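Removing a sticky film from a light wood table top

Posted in Home and Furniture by ziltico_reader

Hello everyone. I have a table with a pale wood top and satin finish. For two years I cleaned it with a spray polish from the supermarket, and now the top feels a little sticky under my arm, mostly in the morning. I would like to remove the polish but keep the finish.

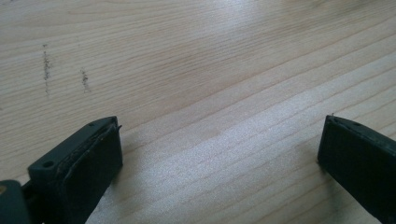
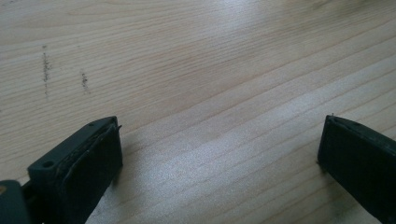 The light wood and the shine on it are in both of these. 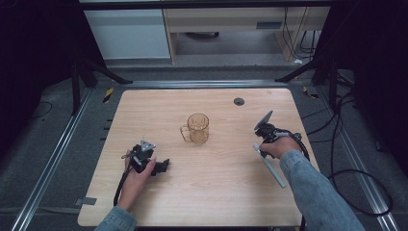

Can I use white vinegar on such a finish, or will it become dull?

Kapoor
Vinegar is safe for most modern finishes if it is weak and does not stay long. I mix 6 spoons of vinegar in a bowl of warm water, wring the cloth very well, and wipe along the grain. After this I wipe with plain water and dry it at once. Please try first on the underside – some old finishes become cloudy, and then it is difficult to repair. If the film is thick, you may need to do it twice, with one day between.

toltthorpe_18
just sand it. 300 grit and new varnish, finished by Sunday

Ziltorgate
I would not sand before you know what the top is. If it is veneer, you can go through it very quickly, and no varnish will hide this.

My table had the same problem in February. For me vinegar did only half of the work, because the polish had silicone oil in it. I used mineral spirits on a soft white cloth, with the window open, and the cloth came away yellow. Then I washed with a drop of dish soap and let the top dry until the next day. Lay the used cloth flat outside to dry, do not leave it in a ball. Since then I use only a damp cloth and no polish.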